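Primley hand-held gripper kit, pair
Price: 640
In stock: 2

Two black grippers with orange finger pads and a square marker on each finger. The listing from Primley says 33 minutes to assemble. I'd plan on an evening, and I'd check every screw before trusting it. "Shop-ready" is their phrase, and I have my doubts.
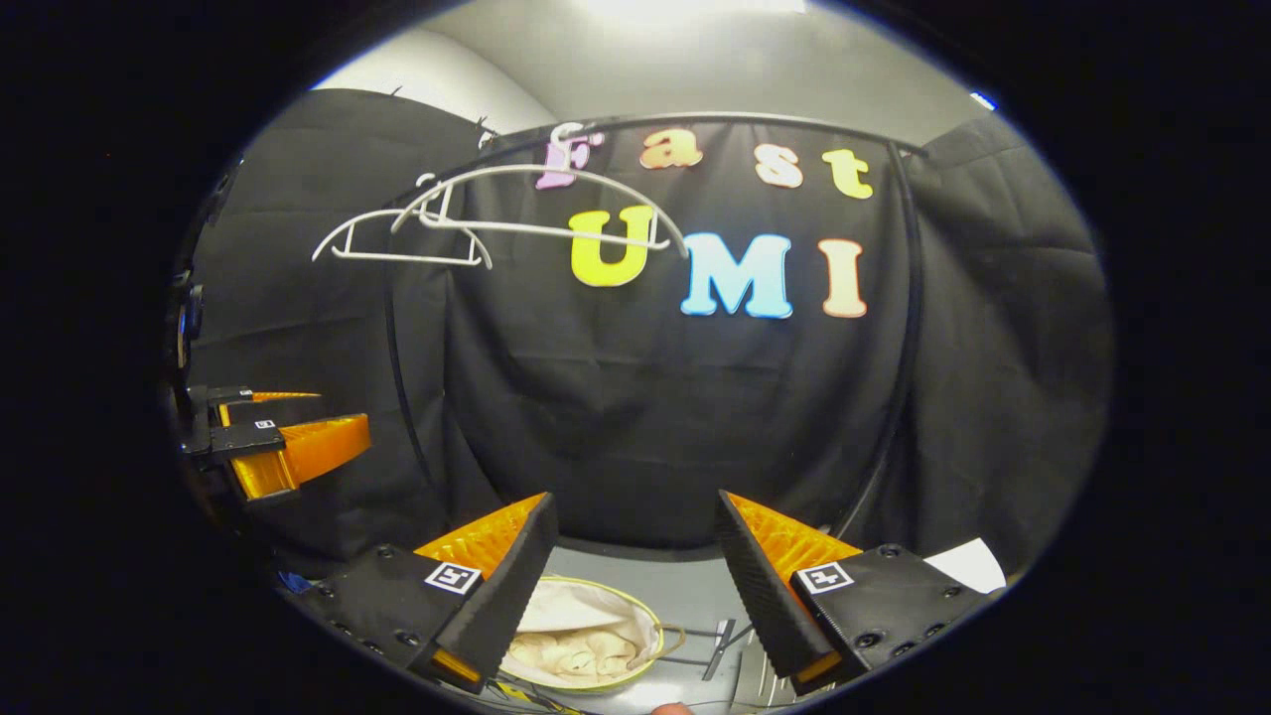

Fast UMI corner, hangers on the rail
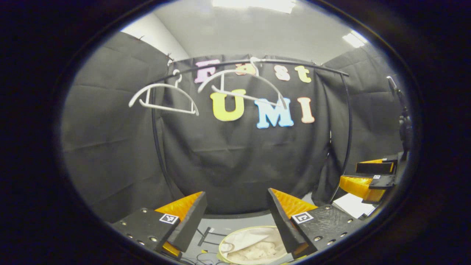 Liviu Lazăr writes that his pair took until 22:00 and he still wouldn't pay full price for a second one.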